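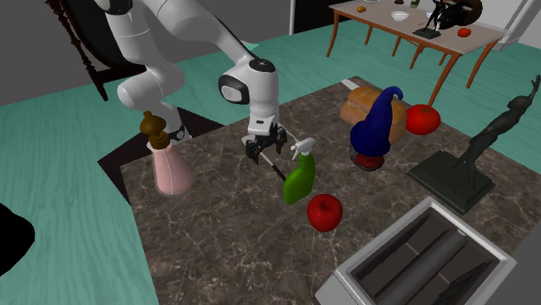 質問:寄贈する絵本をまとめて登録したいのですが、CSVで一度に何冊まで送れますか?
答え:1回のファイルにつき232冊までです。それを超える分はファイルを分けて、同じ寄贈番号で続けて送ってください。

チケット番号 1,021
件名:絵本の書名が文字化けして、学校側の一覧に出てこない
受付日:2012/08/01
製品:Prarier 蔵書登録
状態:解決済み

Mafalda Arruda(Drostholm 児童書レビュー室)
こんにちは!書評を書き終えた絵本を小学校に贈る準備をしています。今回は図鑑あり、しかけ絵本ありで、箱に詰めながらつい読みふけってしまうほどの顔ぶれです。ところがCSVを読み込むと46冊のうち14冊の書名が「???」になり、学校側の希望リストにも表示されません。ISBNと著者名は無事です。早く子どもたちに見せたいので、助けてください!

Tiago Frade(サポート)
すてきなお話をありがとうございます!しかけ絵本、うらやましいです。化けた行の書名に、波ダッシュやハートなどの記号は入っていませんか。あと、CSVを保存したソフトと文字コードも教えてください。

Mafalda Arruda
見てみたら全部に「♥」か「〜」が入っていました!絵本の題名って本当ににぎやかですよね。表計算ソフトから普通に保存しただけで、文字コードはShift_JISになっているようです。

Tiago Frade
手元でも再現できました。取り込み時の変換で記号につまずき、書名全体が置き換わっています。次の手順でお願いします。
1. 化けた14冊だけを「取り消し」にする(削除にすると寄贈番号も消えます)
2. CSVをテキストエディタで開き、UTF-8で保存し直す
3. 取り込み画面の文字コードを「自動」から「UTF-8」に変える
4. 「差分のみ」にチェックを入れて再取り込み
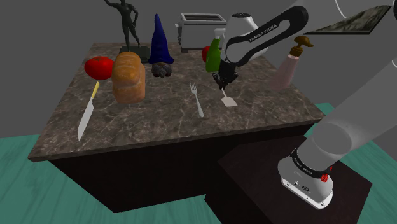 カウンターの奥に並ぶ像、青い帽子のノーム、トースター

Mafalda Arruda
できました!!ハートも波もきれいに出ています。Mangubat 小学校の図書室の先生からも、一覧が見えたと連絡がありました。もう6冊に希望が入っていて、うれしくて編集部で声をあげてしまいました。ひとつだけ、表紙画像が出ない本が2冊あります。

Tiago Frade
よかった!表紙は Ganatance の書誌データから夜間に取得しているので、明日の朝まで待ってみてください。それでも出なければ、このチケットに返信をいただければ再開します。「自動」の判定は8月の更新で直す予定です。

追記(Mafalda Arruda):表紙、2冊とも出ました!次の箱も詰め始めています。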